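Search this site
Enter keyword
Go

# Bridness Patchwork Pattern Archive

README and data card

Welcome! The archive is a growing set of 947 quilt block patterns, redrawn from worn paper sheets and saved as plain files that any sewing program (or a pencil and a ruler) can handle. It started as a shoebox of patterns from the Urno quilt circle, and it has turned into the most cheerful filing job I've ever had.

## What's inside

- `blocks/` has one file per block, with the cutting sizes in inches
- `borders/` has 132 border and corner patterns, kept apart from the 947 blocks
- `names.csv` lists every name a block goes by, and some have a lot of them
- `notes/` has whatever was written in the margins, typed up with the spelling left alone
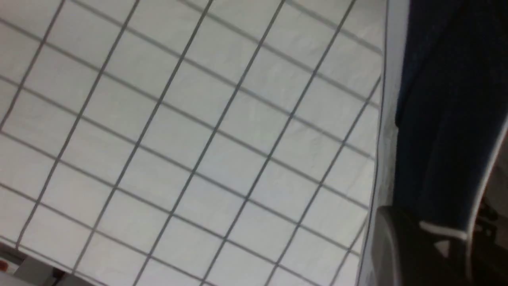 Every block is drawn on a square grid, and the grid is the heart of the whole archive. Once you start looking at your surroundings as patchwork you can't stop. Thin gray lines on white, running off at a slant until the squares look more like diamonds: there's the whole idea of setting blocks "on point" before you've cut a single piece of cloth! In the files, on-point blocks are stored straight and carry the word `turned` in the layout field, so the cutting sizes stay easy to read.

## Fields

`id` is a short code and never changes, even if we fix the drawing. `grid` is the number of squares along one side. `pieces` is the list of shapes to cut, with seam allowance already added. `source` tells you which batch the sheet came from, either Urno or Jiltari. The Jiltari batch is smaller but oh, the stars in it! Long skinny points, odd centers, and one that took me three tries to sew flat.
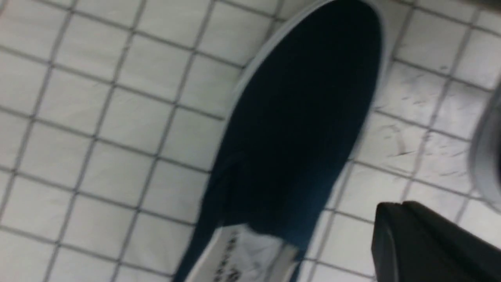

The `colors` field only says light, medium or dark. Most of the old sheets were shaded in pencil, and guessing at real colors would have spoiled the fun for everyone else. Pick your own and go wild.

## Known problems

31 blocks have sizes that don't add up. We left them as drawn and set `check` to `yes`. If you sew one and work out the right numbers, please send them in. Curved pieces are traced by hand, so make a test block in scrap cloth first. A few names appear twice for blocks that are truly different, and in those cases go by the `id`.

Version 3 adds the Jiltari batch and fixes the mirrored pinwheels (thank you to everyone who wrote in about the pinwheels).
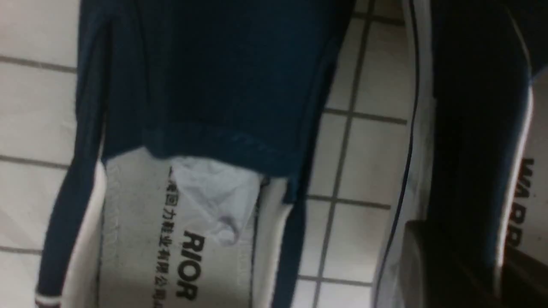 **Can I print a block at a different size?**

Change the `finished` value and run the Adomaitis sizing sheet in the `tools/` folder. It works out each piece again and keeps the quarter-inch seam the same.

## Use and sharing

Sew from it, teach from it, sell the quilts you make. If you pass the files along, keep this README with them and note any patterns you've changed.

## Comments

**scrapbasket:** Made block U-132 over the weekend and the points matched on the first go. I may frame it.

**northwindow:** Is the Jiltari batch going to get its own borders? Would love some to go with those stars.

**pinsandtea:** Sent in a fix for one of the `check` blocks. The side triangles needed to be cut a half inch bigger.

## Recent items

- Sewing curves without tears
- How we name a block
- Jiltari stars, first look
- Pressing seams open or to one side
- January sew-along blocks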